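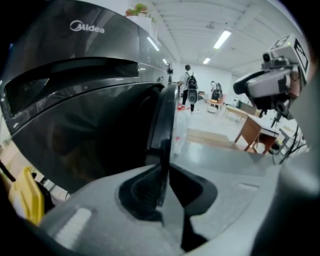 Wurkdale, im Januar

## 4 Aufstellung und Erstinbetriebnahme von Haushaltsgroßgeräten

Dieser Abschnitt gilt für alle möbliert vermieteten Wohneinheiten der Biltano Wohnverwaltung. Er ergänzt die Anleitung des jeweiligen Geräteherstellers. Bei Abweichungen sind die Angaben des Herstellers maßgeblich.

### 4.1 Vor dem Anschluss

1. Typenschild des Geräts mit dem Eintrag im Übergabeprotokoll vergleichen. Abweichungen sind der Verwaltung schriftlich anzuzeigen.
2. Sämtliche Transportsicherungen, Schutzfolien und Klebestreifen entfernen. Transportsicherungen sind in der Wohneinheit aufzubewahren.
3. Tragfähigkeit und Ebenheit der Stellfläche prüfen. Das Gerät mit der Wasserwaage ausrichten und die Kontermuttern der Stellfüße festziehen.
4. Lüftungsöffnungen und Geräteschlitze auf freien Querschnitt kontrollieren.

> **Vorsicht:** Wasser aus Pflanzgefäßen kann in elektrische Bauteile eindringen. Auf Geräteoberseiten abgestellte Töpfe sind vor dem Gießen herunterzunehmen.

### 4.2 Elektrischer Anschluss

1. Das Gerät unmittelbar an eine fest installierte Schutzkontaktsteckdose anschließen. Mehrfachsteckdosen und Verlängerungsleitungen sind nicht zulässig.
2. Die Summe der Anschlussleistungen je Küchenstromkreis darf 3000 W nicht überschreiten.
3. Nach dem Einstecken den Fehlerstromschutzschalter mit der Prüftaste auslösen und wieder einschalten.

> **Hinweis:** In den Häusern der Anlage Hovamdale befindet sich der Unterverteiler im Flur hinter der Garderobe. Der Schlüssel wird mit dem Wohnungsschlüssel ausgegeben.

### 4.3 Probelauf

1. Gerät leer und in der niedrigsten Stufe einschalten.
2. Den Probelauf zwei Minuten lang beaufsichtigen.
3. Bei Brandgeruch oder ungewöhnlichen Geräuschen den Netzstecker ziehen und das Gerät nicht erneut einschalten.
4. Ergebnis auf Formblatt 1239 eintragen und unterschreiben.

### 4.4 Reinigung glänzender Oberflächen

Glänzende Fronten sind mit einem weichen, leicht angefeuchteten Tuch zu reinigen. Scheuermittel und Mikrofaserschwämme mit rauer Seite hinterlassen Spuren, die bei der Rückgabe als Beschädigung gewertet werden.

Störungen, die sich nach Abschnitt 4.3 nicht eingrenzen lassen, sind über das Meldeverfahren in Abschnitt 7 anzuzeigen.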